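Notes for the Grirkdale talk – Wednesday, June 11, 2025

Slot is right after the coffee break. Start on time even if people are still coming in.

**Opening**

Say hello, thank the film club. Tonight is about *Dellthorpe*, the documentary on the cannery strike, and mostly about its sound. I've now seen it four times. The first time I hardly noticed the sound at all.

Short background: shot over two packing seasons, no narrator, very little music. The director recorded the workers' interviews separately, with no camera in the room, and laid them over the footage later. Play clip 1 (the night shift walking in). Let it run to the gate closing.
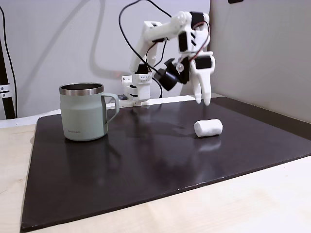

After the clip, ask people what they heard first. Usually it's the boots on gravel. Then point out that the woman speaking is never shown in that part of the film. We only meet her near the end, at her kitchen table, and by then we know her voice well.

**The long middle section**

This is where some viewers drop off. It covers the 223 days of the strike, and for long stretches people just wait. I think the waiting is earned, but say plainly that it could lose ten minutes. The union meeting goes on too long and the second bus ride repeats the first.

Don't read out the strike history. 463 workers went out, 251 were taken back. Give those two numbers and move on. The handout has the rest.

Mention Pace, the short film the same crew made before this one. Same habit of holding a shot after the talking stops. It works better there, maybe due to the length.

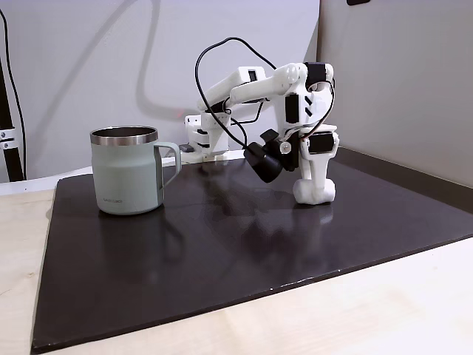 Milagros Fajardo disagreed with me on this when I gave an early version of the talk. She said the meeting was the best part of the film, and that cutting it would make the workers look as if they had all agreed from the start. Read her remark in full if there's time: "They argue for an hour and then they stack the chairs together. I wouldn't touch a second of it."

I've come part of the way toward her view. Still think the bus ride should go.

**Clip 2**

Cue it before the talk, the disc menu is slow. It starts with the owner's interview in the Tavent office. Listen for the fan. It was left in on purpose, and it gets louder under his answer on wages. 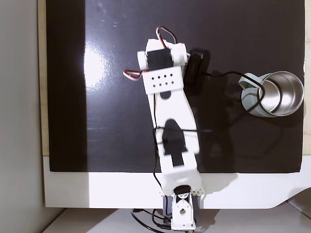 Compare with the kitchen interview, where the room is almost silent. Both were recorded in the same week in October. Ask whether that is fair to the owner. I go back and forth – leave it open and take two or three answers.

**If time is short**

Skip Pace. Keep clip 2.

**Questions**

Likely ones: where to get the film (DVD from the distributor, no streaming yet), subtitles (yes, on the disc), whether the cannery is still open (it is, under another owner).

Lights up before the questions, and repeat each one for the back row.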